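5. What went wrong with the cables

I promised in Section 2 that I'd come back to the cables, so let's get it over with. The Sumo dataset was collected with handheld grippers, a pair per operator, and every one of them sends its data down a cable. We picked cables on purpose. Our first wireless version had dropped frames all over the place and I was sick of it. A wire felt safe, and for a while I was pretty smug about that choice.
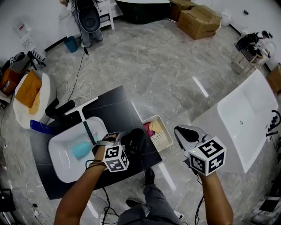
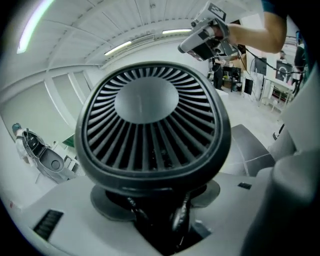

Figure 4. Work with the handheld grippers. First picture: a gripper in each hand at the black countertop with the white basin, seen from head height, with cables looped at the left wrist. Second picture: the view from a camera on a gripper, facing a gray vented housing, with a handheld device and its trailing cable coming in from the right.

5.1 The fault

We first noticed it on the robot, which is the worst place to notice anything. We had trained a policy on 4000 clips and put it on our two-arm test stand (we call the stand Barneck, for reasons that go back before my time). The task was dull: pick up a bottle, carry it over the edge of a basin, set it down. Barneck would reach in, close on the bottle, lift it nicely, and then somewhere over the edge the fingers would just open. Down went the bottle. The arm kept moving along its path with nothing in its fingers, perfectly happy, and closed again a moment later on air.

Kirsten Laxdal was standing next to me the first time and said "was that the e-stop?" It wasn't. The log showed a clean open command, sent by the policy, with high confidence. We ran it again and got the same thing in nearly the same spot.

My first guess was slipping, so I spent a whole afternoon on finger pads. New pads, old pads, pads roughed up with sandpaper. No change at all, and in hindsight of course not, the log had already told me that the hand was being commanded open! I was fixing a part I knew how to fix.

Then Jarosław Sobczak went back to the training clips and plotted finger width against time, one clip after another, the kind of job we should have done months earlier. Most curves looked the way you'd expect: open, closing, closed, a long flat stretch, open. But 87 of them had a notch in the flat stretch. Finger width jumped from closed to fully open for a few samples and then snapped back. In the video from the same clip the bottle never left the fingers. So the video said closed and the number said open, and the policy had believed the number.

5.2 Where the notch comes from

The width sensor in the gripper talks over the same cable as the camera. When the connector gets tugged sideways, the sensor line can lose contact for a very short time while the camera line stays up. Our driver code handled a lost reading by filling in a default value. The default was the maximum width. I wrote that line, so I can tell you exactly how much thought went into it, and the answer is none. I had a gripper on the desk, it was open, and open seemed like a nice safe thing to report.

If the camera had dropped out too, our frame check would have thrown the clip away. Losing only the sensor line left us with a clip that passed every check we had.

So why did the tug happen over the edge of the basin? Ingegerd Fagerlund worked this out by putting on the rig and doing the task slowly with one of us watching the cable. When you reach in and pick something up, the cable follows your forearm and has plenty of slack. When you turn your wrist to clear the edge, any loop you've got around the wrist tightens and pulls at the plug from the side. People wrap the cable like that to keep it off the floor, which is a sensible thing to do when you're walking between stations and don't want to trip. We never told them to wrap it and we never told them not to.

That's what made the fault so easy to learn. A random dropout spread over all phases of the task would have been noise, and I think the network would have mostly shrugged it off. Ours came at the same wrist angle, at the same place, again and again, and from the policy's side it must have looked like a habit worth copying.

5.3 How we checked it

I didn't want to rely on a nice story, so we did two things.

The first was a bench test. Heiðrún Overgaard clamped a gripper with its fingers shut on a block, hung a small weight on the cable, and swung the pull direction around the plug a bit at a time. Pulling straight back never gave a notch. Pulling sideways gave one on 27 pulls, all from the same side, the side facing the thumb. When she taped the plug to the body and repeated the sweep we got no notches.

The second was to retrain. We dropped the 87 notched clips, kept everything else the same (seeds too), and put the new policy on Barneck. It carried the bottle over the edge and put it down. We kept going until Guðlaug Briem got bored of handing bottles back to the stand, and the fingers didn't open early in any of those runs. I'd still be careful here. We only did this for one task, and there may well be other tasks where a rarer notch sits in a place we haven't looked.

5.4 The safety part

A dropped plastic bottle is a mop job. What bothered us more was the closing. After opening over the edge, the policy saw its own fingers open, decided the grasp was still due, and closed hard, wherever it happened to be. On one run Kirsten had already started to reach for the bottle. Her hand was well short of the fingers and nothing touched her, but we stopped for the day, and I'm putting it in the paper because I'd want to read it in someone else's.

Until then our rule had been that you may reach in once the object has been let go. It's a bad rule if letting go can be a mistake. The rule now is that nobody reaches in until the arm is stopped and the person on the button says so out loud. We also cap the closing force whenever the policy wants to close outside the region where it's supposed to grasp. The cap lives in the stand's own controller, well away from anything learned.

5.5 What we changed on the grippers

The plug is now held by a printed bracket from Kirkitz, our little in-house shop, so a pull on the cable goes into the gripper body first. The cable runs up the back of the hand to a soft clip near the elbow, with a bit of slack left between. Operators grumbled about the clip for the first few days (it pinches if you wear it on bare skin, so put it over a sleeve if you've got one) and then stopped mentioning it.

In software, a lost reading is now stored as lost. The file has a flag for it and the training code has to decide what to do with the gap. We also compare finger width with the width we can estimate from the gripper camera, and if the two disagree for more than a few samples the clip goes to a person. Running that check over our older recordings from the Sepúlveda site sent 809 clips to review. Plenty of those were harmless, mostly cases where a towel or sleeve hid the fingers and the camera estimate was the thing that was wrong. Jarosław and I split them and went through the lot by eye, and I can't recommend it as a way to spend May.

5.6 Things we still don't know

The sensor check needs the fingers to be in view. When they go down behind a rim or into a vent or a narrow gap, the camera estimate gets poor and we fall back on the flag alone. The flag catches a full loss of contact. A weak contact that gives a wrong but believable number would get past both, and we don't have a good answer for that yet. Heiðrún wants to add a second sensor on its own wire. I'd like to avoid any more wires, so we're still arguing about it, and the results in Section 6 were all collected with the single sensor and the new bracket.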